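Automatisation partielle du contrôle des bords : que deviennent les postes manuels ?

Posté par atelier_215 dans Organisation et méthodes

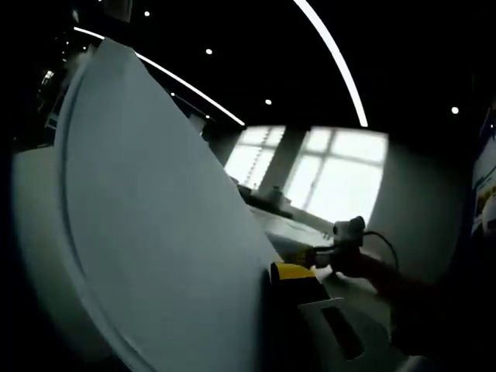

Bonjour,
Nous sommes un petit atelier de sous-traitance. Le contrôle et la reprise des bords de pièces bombées se font à la main, sur plan de travail. La direction veut installer en mars une cellule Fusico pour les références répétitives, soit 3250 pièces par mois. Les petites séries resteraient en manuel. Les opérateurs craignent de finir au chargement. Avez-vous des retours sur la répartition des tâches et sur les cadences ?

Flama
Cas comparable chez nous, avec une cellule Manolakis. Le temps de cycle a baissé, mais les pièces rejetées par la cellule reviennent toutes au poste manuel. Ce sont les plus difficiles, et la cadence demandée à l'opérateur n'avait pas été revue. Il a fallu refaire le chronométrage. Points à fixer avant la mise en service :
- qui acquitte les défauts machine ;
- qui modifie les trajectoires ;
- quelle classification pour ces tâches.
Prévoir 30 heures de formation par personne, prises sur le temps de travail. Une rotation par demi-poste entre chargement et reprise a été mieux acceptée que l'affectation fixe.

bemstead2311
Chez nous le chargement est pénible, c'est tout. Demandez une table à hauteur réglable.

ctrl_bords
D'accord avec Flama pour le chronométrage. J'ajoute que le CSE doit être consulté avant la commande. Gardez aussi les gammes manuelles à jour, elles servent à chaque arrêt de la cellule.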